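Handling rules for soft goods: a conversation with the Ukar standards office

Ukar revised its good practice rules for fabric handling in December. The office's lead reviewer said the earlier text had been written for rigid parts. "Cloth folds, and our old wording had no place for that," the reviewer said.

The new rules require 100 recorded trials per garment type, and 2 reviewers must sign each report.
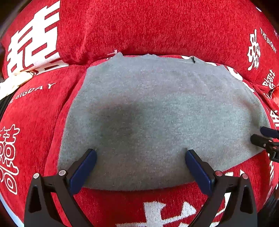

Gray cloth on a patterned red cover, with gripper pads at its lower part.

Patterned backgrounds are now permitted. "A plain table tells us very little about a home," the reviewer said. Custon, which supplied comments on the draft, had asked for a limit on closing force. The office agreed, but left the figure to each site.

Asked about older reports, the reviewer said that about 300 would be checked again by hand.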